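Sikstead Units, ground floor: walk-round checklist
Inspected by Hollis Villanueva, 30 July 2025

1. Fire exits clear
Yes on the day. I was told they always are. The June sheet says otherwise.

2. Extinguishers in date
Pass for 2. The one by the Belo door has a tag I can't read, so it goes down as a fail until I see paperwork.

3. Extension leads
Fail. Two leads plugged end to end behind the Dreluvar racking. "Only temporary" was written here last time as well.

4. Cables and straps kept off the floor
Pass, with a grumble. Tidy at height does not tell me much about tidy at floor level, and I want the walkway looked at again.
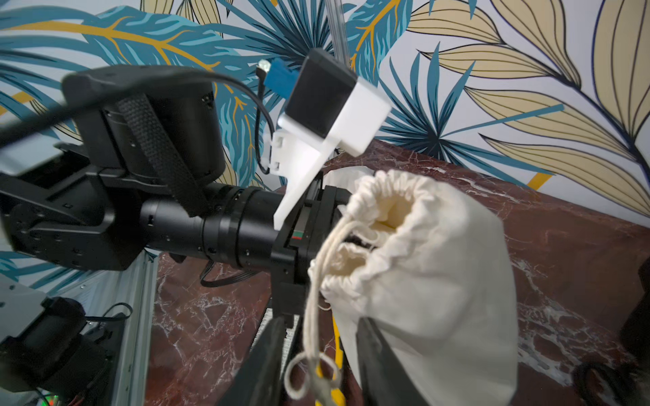

Item 4. Black cable over the top of the arm, woven strap at the motor housing.

5. Portable appliance test labels
Part pass. The kettle has a new sticker, the heater has none. I am not convinced anyone tested the kettle either. Ask Zavala for the test records.

6. Loose cords and drawstrings
Comment only. The rule says cords are to be tied up or put away at the end of the day. I have yet to meet anyone who has read it. Please pin it up where people sign in. 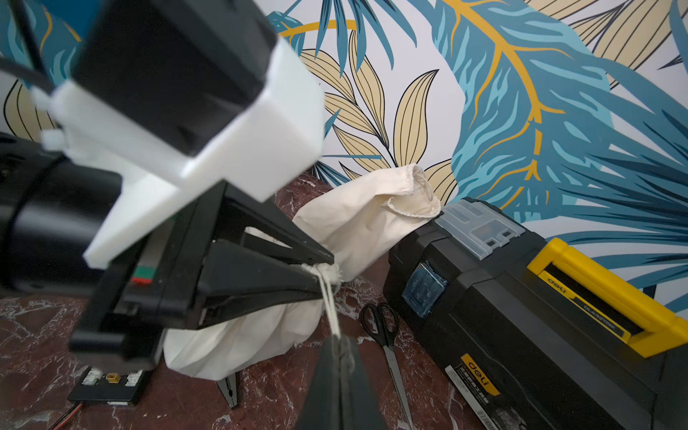 Item 6. Thin off-white drawstring cord, held in the gripper.

7. First aid box
Fail. Plenty of plasters, no eye wash. The list inside the lid is for a different box.

8. Emergency lighting
Not tested. The key to the test switch could not be found. Not tested does not mean pass, whatever the summary sheet ends up saying.

Recheck items 2, 3, 7 and 8 within 6 working days.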